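Vultby Low Display Shelf
Item no. 3624
Sold by Jasano Store Fittings

The Vultby is a low shelf for bottled drinks, made for the front of small stores, snack counters and break rooms. It puts the stock below waist height, so customers see the tops and labels of the bottles as they walk up. The surface is glossy black with a polished metal strip along the edge. It comes in single sections that join side by side, and most stores start with 2.

Each section holds up to 42 half-liter bottles when fully stocked. The lower level is meant for the same bottles or for multipacks. The shelf has no cooling and does not need a power outlet. If you want chilled drinks, look at the Abernathy cabinet, which is the same height and can stand at the end of a row.

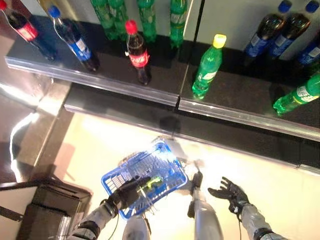
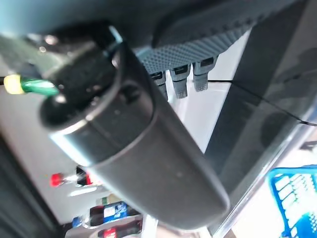
Stocking is easiest with a hand basket. Set the heavier bottles down first, work from the back to the front, and turn the labels out as you go. Any store basket will do the job. The blue plastic one used at the shelf with the Coca-Cola bottles has open square holes along its sides and a slatted bottom, so dust and crumbs drop through and it rinses clean in a sink. We sell baskets separately under the Estness name, in packs only.

Cleaning
The glossy surface reflects the bottles standing on it, which makes a short row look fuller. It also shows fingerprints. Wipe it with a damp microfiber cloth and dry it right away. Do not use scouring pads or window cleaner with ammonia. The metal strips can be wiped with the same cloth. Sticky spills should be softened with warm water first. Sugar left in the joint between two sections is hard to get out later, so run the corner of the cloth down it once a week.

Assembly
Sections ship flat with the feet, joining plates and an Allen key in the box. Two people can put one together in under an hour. Level each section before you join it to the next one. Bottles on a shelf that slopes will creep toward the front lip. Do not stand or sit on the shelf.

Delivery and returns
Shelves go out by freight to a ground floor address with a paved entrance. Check the carton before signing, and write any damage on the delivery slip. Unassembled sections in the original carton can be returned within 30 days. Assembled sections cannot be returned unless a part is faulty.

Price
455 dollars per section, freight not included. Joining plates are included with every section. Spare feet and replacement edge strips can be ordered by phone or at the parts counter. Please have the item number ready.

Price list valid from 15 Sep 2024 through the end of November.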